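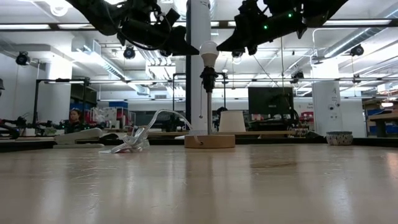 Pases de temporada y cosméticos: qué estamos pagando
Notas para la charla, junio de 2022

Apertura
Saludar, dar las gracias a Meifang Bai por la invitación y entrar en materia. No pedir que levanten la mano los que han comprado un pase, que siempre sale mal.
Primera frase: "Llevo 58 niveles de un pase y no sabría deciros qué me han dado en la mitad de ellos".

El caso Vesley
Explicar rápido el juego para quien no lo conozca: mundo abierto en línea, gremios, caballos, mucha ropa. La temporada nueva se llama Trurport y añade un puerto, una cadena de misiones y el abrigo largo que la gente llevaba pidiendo desde el lanzamiento.
El abrigo está en el último tramo del pase. Dejar que se oiga la queja.
La tienda dice que el pase "se paga solo" porque devuelve monedas. Leer la letra pequeña: las devuelve si se completa entero, dentro de plazo, y solo valen en la misma tienda. A mí eso me parece un vale de descuento.

Cuentas
El pase cuesta 580 monedas. El paquete más pequeño no llega a esa cantidad y el siguiente se pasa bastante. Siempre sobra algo en el monedero, y lo que sobra no alcanza para nada. Preguntar a la sala si alguien cree que es casualidad. Pausa.
Anqi Dong sostiene que jugando 2 horas al día se termina sin agobios. Puede ser. Anqi juega con gremio fijo y yo juego solo, con lo cual las misiones de escolta me cuestan el doble. Decirlo con cariño, que estará en la segunda fila.

Lo que sí funciona
Ser justo en esta parte. Las misiones de Trurport están bien escritas y son gratis. El tinte de prendas por fin se guarda al cambiar de personaje. El abrigo es bonito, aunque atraviesa la silla del caballo en cuanto te sientas. ¿Lo arreglarán? Prometieron lo mismo con las capas.

Comparación con Dadeo
No alargarse, máximo 5 minutos. Dadeo vende la ropa suelta, con el precio a la vista y sin fecha de caducidad. Es cara. Pero sabes lo que compras, y si te vas un mes de vacaciones sigue ahí.
Citar el comentario de Yanling Wei en el foro: "Prefiero que me cobren a que me pongan deberes". Si hay risas, esperar.
Ojo: no presentar a Dadeo como modelo de nada. Las cajas sorpresa del año pasado eran de Dadeo.

Preguntas probables
"Es solo cosmético, no lo compres." De acuerdo, pero entonces que no me salte el anuncio cada vez que abro el mapa.
"Sin pases no hay servidores." No he visto las cuentas del estudio, y quien lo afirma tampoco suele haberlas visto.
Si Mansa Sarpong saca el tema del mercado entre jugadores, remitir a su charla de después.

Cierre
Volver al abrigo. Reconocer que lo tengo.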